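4. Mixing your Liradero concentrate

Pop the kettle away for this one – cool tap water is all you need, and a bit of patience while the powder settles.

1. Fill the jug to the 200 mL line.
2. Add one level scoop and stir gently until the colour is even.
3. Top up to 2,000 mL and leave it to stand.
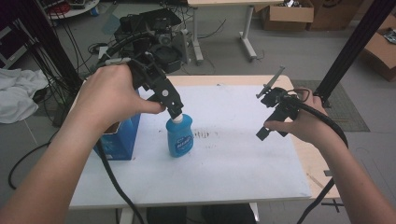 Fig. 6. Blue bottle with white cap, upright on the table.

Note: Leftover mix keeps happily in a cupboard until the next clean, so please don't tip it down the sink.

Caution: Never mix Liradero with bleach, and keep it well away from little ones.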